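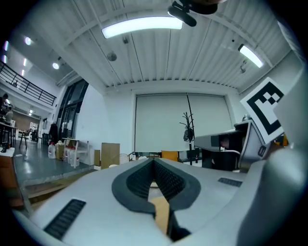
Jinfeng Qin and Marisa Fontana

Chapter 8
Household Budgets

Start with the kitchen drawer. Receipts, a gas bill, half a bus ticket. Most homes keep their accounts in one and most people never add it up. This chapter does the adding.

Our running case is the Tredard household survey, carried out in May in two districts of Brulport. 1,355 homes, one diary each, everything written down — bread, rent, haircuts, the lot. A few diaries came back blank. Leave those out for now, we come back to missing answers in the next chapter.

First, terms. Income: money coming in. Fixed costs: rent, insurance, anything that stays the same month to month. Variable costs: food, heating, shoes. Students mix up the last two all the time so learn them now. Is a phone contract fixed? Usualy yes. Top-up credit? No.

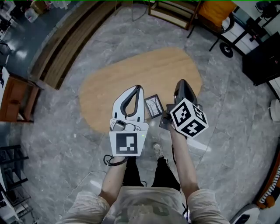
Then the awkward ones. A boiler repair comes once in five years, say, and wrecks one month's figures. Spread it or leave it where it falls? Both are done, and both give a different answer to "can this family save?" Haiyan Lu spreads it. We mostly follow her — see the worked table at the end of section two.

Before reading on, keep you own diary for a week. Cash as well as card. Small stuff too, the coffee, the parking. Bring it to class, totals pencilled in, names off.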